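Cell inspection checklist – Astell line, March
Inspector: Wiebke Reinholz

1. Warning labels on arm – present, one on the upper part. OK.
2. Cable slack – hangs free of the arm. Recheck at full reach.
3. Brackets and clamps – torque check due, see sheet 54.

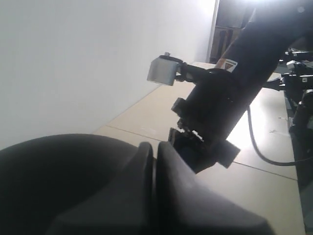

How often does the full checklist get done? Every 10 shifts, and again after any change of gripper.

4. Stop button – tested at 6 points of the cycle. OK.
5. Floor marking – redo by the Okness door.

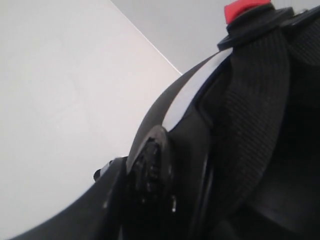 Item 6, worn and loose gear, follows site rule 77. Straps have to be secured before the arm is powered. Wide ribbed webbing like the black strap under the round knob goes on the list too. Open until Velach signs.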